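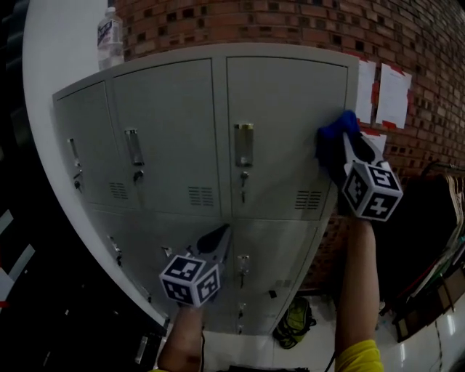 27 Sep 2025. Wiping down upright sheet metal is the chore I keep using to decide whether a machine is ready to do any cleaning at all, and after another round of notes my answer for Votholm is still no, with one exception further down. Cabinet doors look like the easy case. They are flat, they are rigid, and the cloth needs no tool changes. Then you look at a real one. The light gray locker against the brick has six doors in two rows of three, and each upper door has a recessed pull, a keyhole below it and a set of louvers near the bottom. The blue cloth is up near the top right corner of the upper right door, held in the tips of a hand-held gripper, and that corner is the easy part of the panel. Go down from there and you meet the pull, the lock and the slots in short order. On the lower right door a small key hangs from the lock, which for a planner is one more thing that moves when touched.

Contact force first. A person with a cloth in the palm spreads the load over most of a hand. Two gripper tips through one layer of cloth put it into two small patches, and the cloth between them does very little. Folding the cloth to four layers helps until it starts to walk out of the grip. I have tried stiffer backing (felt pad, then a slice of kitchen sponge) and the sponge is better on flat steel and worse at door seams, where its leading edge catches. No final opinion on pad thickness yet.

Louvers. I would not let any current policy wipe across them. Cloth fibers snag on the slot lips if the stroke runs across the slots, and dust that should come out goes in. Strokes parallel to the slots are fine. A soft brush is better than any cloth, and that means a second tool and a pick-up, so the cost goes up again. For now, louvers are marked as keep-out on the Votholm job sheet and done by hand.

Recessed pulls. Grime collects in the recess, where hands go, and the recess is exactly what a two-finger tool with a cloth over it cannot get into. A wipe that skips the pulls looks good from across the room and has missed the dirtiest part of the door. The scoring sheet we inherited from the Rosenthal job gives full marks for panel coverage and nothing for recesses. That wants changing before anyone quotes a coverage number to a customer.

Gloss paint and vision. Light gray enamel under overhead lamps is poor for judging clean from dirty. Fingerprints only show at a low angle, and a head-height camera sees them in one band of the door and loses them elsewhere. A wide lens also bends straight door edges, so anything that uses the raw picture to follow an edge needs the correction applied first. I have made that mistake on the bench and would prefer to see it made only once.

Second hand. Most people do not use one for this job until a door swings. A locked door is a wall; an unlocked one gives under the cloth and then comes back at you. With two arms the idle one can brace the door next to the seam, and I think that is worth its cost in cycle time. With one arm, check that the doors are latched and treat any movement over 2 mm as a stop.

Things on top and underneath. Bottles on cabinets, bags on the floor in front. A person steps around the bag without noticing. A wheeled base either stops short and loses the lower row, or asks for help. At Garnstead the base asked for help so often that the cleaners turned the chime off. My recommendation there was a floor check before the run starts, done by a human, and it stands.

Numbers, such as they are. The Stusomthorpe log from May has 854 strokes on flat enamel, all logged by the cell itself. I trust the stroke count and the stroke lengths. I do not trust the "clean" flag, which was set by brightness change and fires on a damp streak as readily as on a clean patch. Stroke length was capped at 400 mm, too short for a full upper door, and every pass left a visible overlap line where the next one began. Raising the cap means a longer reach and less control of pressure at the far end.

The exception: flat door panels with nothing in front, doors locked, keys removed, pulls and louvers masked out. A machine can do that today, slowly, with a person finishing the details. Whether it saves any labor depends on how long the finishing takes - my guess is that it does not, on a cabinet this size. Long runs of plain panel would be a different sum.

To do:
Recess score added to the sheet, weighted at least equal to panel coverage.
Repeat the pad comparison with microfiber only. The old cotton sheds.
Raking light at knee height for the before and after checks.
Ask Stusomthorpe for the raw force log. The summary averages out the peaks, and I want the peaks at the door seams.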